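Home News Visits Archive Contact

Open afternoon at the Ereck handling lab, Ploltow

The Ereck lab in Ploltow opens its doors to outside visitors one afternoon each November. I went to find out how close the present generation of arms is to doing a useful chore, either in a kitchen or on a shop floor. Registration was at 1 p.m. and the tour was limited to 31 people, which was as many as the corridor between the two test rooms would take.

The first room deals with shelf work. Ereck has a contract with Menon, a regional wholesaler of dry goods, to study the refilling of store shelves from mixed totes. The current test set holds 531 articles, nearly all of them boxes, jars, and pouches. Boxes are considered solved when they arrive upright and with a gap on one side. Pouches are not. A pouch changes shape when it is gripped, so the pose the software computed before the grasp is wrong after it, and the item has to be looked at a second time before it can be shelved. That second look costs more time than the move itself.

Our guide put the success rate for boxes at 92 percent on the first try. I asked what happens with the remainder. The procedure is to retry once and then call a person. In a store with one clerk on the floor, a call every few minutes is not much of a saving, and the lab did not claim otherwise. Menon has not set a date for a trial in a working store.

The second room is for tabletop tasks, and this was the part I had come for. Most household chores break down into a small number of steps: find the object, grip it, carry it, put it down in a stated place, let go without disturbing it. Setting a table is that sequence repeated with plates. Putting groceries away is the same with doors added. Ereck trains the sequence on plain colored cubes and taped targets before anything breakable is allowed on the bench.
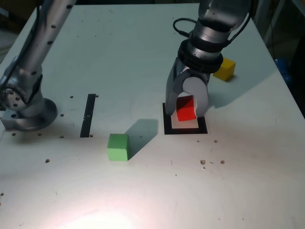

Dulness, writing under the notice for the visit on the lab's own page, was not persuaded: a cube has flat sides and no contents, and putting one on a marked spot says very little about a half-full mug on a crowded draining board. I think the objection is fair, but it skips a step. Placement is where many of the failures in the shelf room came from as well. An item gripped at a slight angle is released at a slight angle, and it then either settles flat or tips. With a cube the error is easy to measure against a square outline. With a mug the same error is there, mixed up with several others.

The placing test runs in blocks of 100 attempts. Each attempt is scored on whether the cube ends up inside the outline and whether its edges are parallel to the tape. Operators change the lighting between blocks, as shadows and glare on a pale surface were an early source of false detections. The lab regards position as largely under control. Rotation is weaker, and the guide said the score drops by up to a third when the cube has to be regrasped first.

Two-arm work was discussed at some length. Folding, opening a jar, and holding a bag open while filling it all need a second hand. The planning software can keep two arms from colliding without much trouble – it does so by making one of them wait. For a bag or a towel both have to move together, and this is done at low speed with a person at the stop button.

On cost, the lab would give no figures. On maintenance it was more open. Finger pads are treated as a consumable, cables near the wrist are inspected every week, and calibration is repeated whenever a bench is moved. A shop could absorb that routine. I doubt that many households would.

My own reading after three hours is that a fixed station in a back room, fed with boxes of known size, could be handed over to a machine now, provided someone is within earshot. Clearing a kitchen table could not. Loading a dishwasher was listed on the wall plan for the second room, with no entry in the column for results.

The tour ended at 4 p.m. Visitors arriving by train should allow extra time, as the bus from Ploltow station stops at the old gate and the lab entrance is on the far side of the site.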